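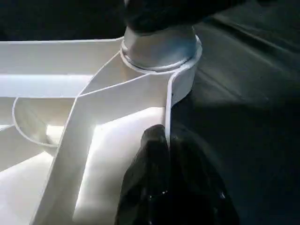 *White moulded part, ribbed inside, grey metal cylinder in the hub.*

## Danau Prices Report, monthly subscription

**Order code 3347. Paper or email. Minimum term 3 months.**

We started the Danau report after one too many ministers told us the cost of living was "easing". Easing for whom? A slower rise is still a rise, and the headline figure says very little about what a family in Prurkville pays for bread, bus fares and heating.

Each issue follows 47 everyday items at the same shops, month after month. You get the shelf price, last month's price and the pack size, so a smaller box at the old price shows up as what it is. We don't adjust for "quality". A kettle is a kettle.

Please don't take our word for it either. The basket is small, it covers one town, and it can't tell you what interest rates will do. Be wary of anyone who says they can. The Wogan forecast, which we used to reprint, has been dropped after missing badly four times running.

**What you get**

- Printed report or PDF, 4 pages
- Full price table, including items that went down
- Notes on any government figure we think was oversold

**Not included:** share tips, gold adverts, predictions of collapse.

Readers who already take Pritura, our wages bulletin, can add Danau to the same bill. Back issues from April onwards are email only.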